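Fri 31 October

Glue trials, hide glue vs. fish glue, continued from the March sheet.

Stock was the Grullness batch, granules, soaked overnight in cold water and brought up in the double pot. First pot went over temperature while I was clearing the bench and smelt off, so binned. Second pot held steady. Ratio by weight as in March. Fish glue is the Lornik bottle, used straight.

Joints: plain lap, beech to beech, faces planed and not sanded. Clamped overnight, then left unclamped on the rack. Pulled on the lever rig with the 400 mm arm. The 300 mm arm flexes and should not be used for this again.
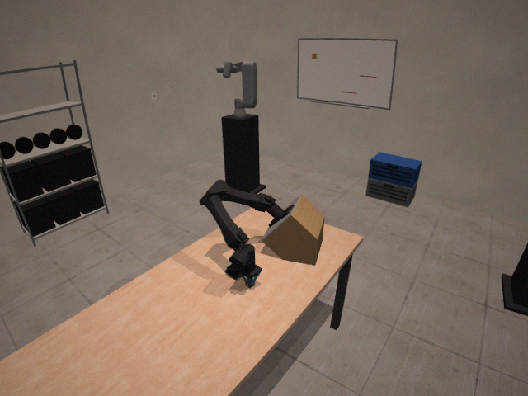
Render, long table, box at far end.

Results so far. Hide glue, best joint let go at 269 on the dial, with wood fibre torn over most of the face. Fish glue lower on every pull, and the failures ran along the glue line. Two of the fish joints had a starved patch at one corner, so the clamp pads are suspect before the glue is. Pads to be faced with cork and those two repeated.

Dial has not been checked against the dead weights since it was moved. Treat all readings as comparative only.

Open time is the other problem. At workshop temperature the hide glue skins over before a long joint can be closed. Warming the parts helped. Urea would help more but weakens the film, and I do not want a second variable in this set.

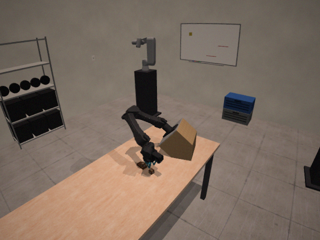
The Ó Dubhghaill method puts salt in the water instead. Worth one pot, small, labelled separately. The recipe is said to go back to 1810 but gives no weights, only "a pinch to the cup", so weigh the pinch and write it down.

Statholm want a figure for the chair repairs. Not giving one until the repeats are in.

To do:
cork on clamp pads
check dial
repeat fish 2 and 5
salt pot
order granules, nearly out
strainer cloth has a hole in it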